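## Pletamis: Greifplanung bekommt einen eigenen Prozess

Mit dem April-Stand läuft die Greifplanung in Pletamis nicht mehr im Takt der Armregelung mit. Bisher rechneten beide im selben Prozess und teilten sich einen Speicherbereich für die Gelenkzustände. Solange die Planung nur Handgelenkposen lieferte, ging das gut. Seit die Fingerstellungen mitgeplant werden, kam es zu Aussetzern in der Sollwertvorgabe, die am Arm als kurzes Rucken ankamen.

Torben Wegener hat die beiden Teile getrennt. Die Planung schreibt jetzt vollständige Trajektorien mit Zeitstempel in einen Ringpuffer, die Regelung liest daraus und interpoliert selbst. Fehlt ein Anschlussstück, hält der Arm auf einer Bremsrampe an und meldet den Zustand `PLAN_STALE`. Vorher wurde in diesem Fall der letzte Sollwert gehalten, was bei laufender Bewegung einem harten Stopp gleichkam. Wer in eigenen Skripten auf `HOLD` abfragt, muss das anpassen. Der alte Zustand bleibt in der Aufzählung erhalten, wird aber nicht mehr gesetzt.

### Transparente Objekte

Die zweite größere Änderung betrifft die Wahrnehmung. Klare Kunststoffflaschen waren im Tiefenbild lückenhaft: Deckel und Füllstandskante kamen brauchbar zurück, die Wandung dazwischen kaum. Der Planer hielt die Flasche dann für zwei getrennte Objekte und schlug gelegentlich einen Griff in die Lücke vor. Anika Tran ersetzt die Tiefe innerhalb der Segmentierungsmaske nun durch ein Zylindermodell, dessen Achse senkrecht auf der geschätzten Tischebene steht. Den Radius liefert die Maskenbreite, die Höhe der Deckel.
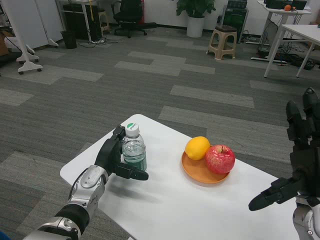
Der Ansatz setzt voraus, dass die Flasche steht. Für liegende Flaschen verwirft die Plausibilitätsprüfung das Modell, und das Objekt wird als nicht greifbar gemeldet. Eine Variante mit freier Achse liegt als Zweig vor, ist aber noch zu langsam: Die Anpassung braucht im Mittel 46 ms und damit mehr, als zwischen zwei Kamerabildern übrig ist.

Ausgewertet wurde auf dem internen Satz mit 357 Aufnahmen. Getrennte Objekthypothesen für eine einzelne Flasche traten noch in 5 davon auf, jeweils bei einer Maske, die eine Spiegelung auf der Tischplatte mit einschloss. Heike Kröger prüft, ob sich diese Fälle über die Tischebene abfangen lassen. Alles, was rechnerisch darunter liegt, könnte vor der Anpassung verworfen werden.

### Kollisionsmodell der Hand

Die Hände wurden bisher als ein Quader pro Finger und einer für den Handteller geführt. Das war konservativ und verhinderte seitliche Griffe dicht über dem Tisch. Neu sind Kapseln pro Fingerglied, der Daumen wird eigenständig behandelt. Der Sicherheitsabstand zur Tischebene ist über `table_margin` einstellbar und steht ab Werk auf 3 mm. Kleinere Werte sind möglich, sollten aber nur nach frischer Kalibrierung der Kopfkamera verwendet werden.

Der jeweils unbeteiligte Arm wird jetzt ebenfalls mit seinem Kapselmodell in die Planung aufgenommen — bislang galt er als statischer Block in Ruhelage. Stand er woanders, wusste der Planer davon nichts. Die Gelenkwinkel werden beim Start jeder Planung einmal gelesen. Eine gleichzeitige Bewegung beider Arme bleibt gesperrt, bis die Abstandsprüfung entlang der gesamten Trajektorie läuft.

### Werkzeuge

Der Betrachter Ustex zeigt Trajektorie und Objektmodell in derselben Zeitachse an. Aufzeichnungen aus älteren Ständen lassen sich öffnen, enthalten aber keine Planungszeitstempel; die entsprechende Spur bleibt leer. Bethel Wolde hat außerdem den Export überarbeitet. Eine Planung lässt sich mit allen Eingangsdaten als einzelne Datei sichern und auf einem Rechner ohne angeschlossene Hardware erneut durchrechnen. Für Fehlermeldungen bitte ab sofort diese Datei anhängen. Bildschirmfotos des Betrachters reichen in der Regel nicht aus.

### Umstieg

Konfigurationen für den alten Planer werden beim ersten Start umgeschrieben, die Ursprungsdatei bleibt mit der Endung `.alt` liegen. Eigene Handmodelle müssen von Hand auf Kapseln umgestellt werden, eine Vorlage liegt im Verzeichnis `models/hand`. Die Standorte Marner und Rathjen erhalten den Stand zuerst. Fragen zur Migration nimmt Hildegard Brandes entgegen.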